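Geschirrständer und Arbeitsbretter aus Holz: Hinweise zur Pflege

Hauswirtschaftliche Beratung Ekent, Merkblatt Küche und Werkraum 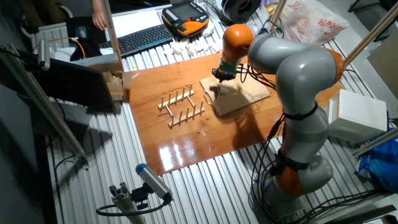

Abtropfgestell aus Holz mit aufrecht stehenden Stäben auf einem lackierten Brett.

Abtropfgestelle aus Holz sind bei sachgemäßer Behandlung viele Jahre verwendbar. Die folgenden Hinweise gelten für unbehandelte und geölte Gestelle sowie für die Unterlagen, auf denen sie abgestellt werden.

Reinigung
Das Gestell ist einmal wöchentlich mit lauwarmem Wasser (höchstens 40 Grad) und einer weichen Bürste zu reinigen. Besondere Aufmerksamkeit verdienen die Ansätze der Stäbe, an denen sich Kalk und Spülmittelreste sammeln. Von der Reinigung in der Spülmaschine wird abgeraten. Längeres Einweichen ist zu vermeiden, da die Leimverbindungen dadurch aufquellen.

Trocknung
Nach der Reinigung wird das Gestell hochkant aufgestellt, bis auch die Unterseite der Leisten vollständig trocken ist. Eine Trocknung auf dem Heizkörper führt häufig zu Rissen.

Lackierte Unterlagen
Stehendes Wasser hinterlässt auf lackierten Brettern matte Ränder. Tropfwasser ist daher zeitnah mit einem fusselfreien Tuch aufzunehmen. Bei dauerhafter Nutzung empfiehlt sich eine flache Abtropfschale unter dem Gestell. Scheuermittel sind ungeeignet; sie machen den Glanz an der behandelten Stelle unwiderruflich stumpf.

Lose Stäbe
Ein gelockerter Stab wird herausgezogen und der alte Leim mit Schleifpapier entfernt. Anschließend ist wasserfester Holzleim sparsam in die Bohrung zu geben und der Stab unter leichtem Drehen einzusetzen. Austretender Leim wird sofort abgewischt. Das Gestell sollte danach über 5 Stunden unbelastet ruhen. Als Unterlage für kleinere Arbeiten genügt ein Restbrett aus Sperrholz.

Nachölen
Geölte Gestelle werden zweimal im Jahr, etwa im März und im September, dünn mit lebensmittelechtem Öl eingelassen. Überschüssiges Öl ist nach einer Viertelstunde abzunehmen. Mit Öl getränkte Lappen sind wegen der Gefahr der Selbstentzündung ausgebreitet im Freien zu trocknen.

Siehe auch: Merkblatt 37, Schneidebretter und Holzlöffel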